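I have finally fallen for baking rye bread, and I can't believe it took me this long! Two years of wheat loaves, and all that time there was a bag of Budilum dark rye at the back of the cupboard that I kept walking past.

Rye is a different animal. You don't knead it, you stir it, and the dough is more like wet cement than anything you'd want to put your hands in. My starter (she's called Luvden, don't ask) took to the new flour within 15 hours and has been climbing out of her jar ever since.

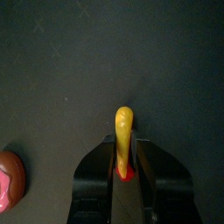

*Dark grey tabletop, a few faint scratches.*

The recipe I keep going back to uses 494 g of flour and a frankly alarming amount of water, plus a spoonful of treacle and whatever seeds are lying about. It comes out at 930 g once baked, and then you have to wait a whole day before cutting it. I lasted until breakfast. The middle was gummy, so do as the recipe says and not as I did!
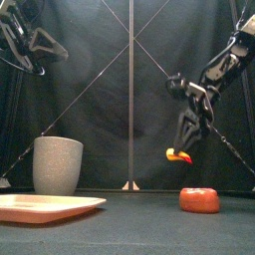 Caraway is where I've had the most fun. A little goes a long way, and I like it crushed first so you get the smell all through the crumb, with a few whole seeds on top. I weigh mine out into something small before I start, and a plain grey cup like the one on the table there would do nicely. Fennel works too, though it's sweeter, and I'd leave out the treacle if you try it.

Next up is a pumpernickel, baked overnight in a very low oven. I've already bought the tin.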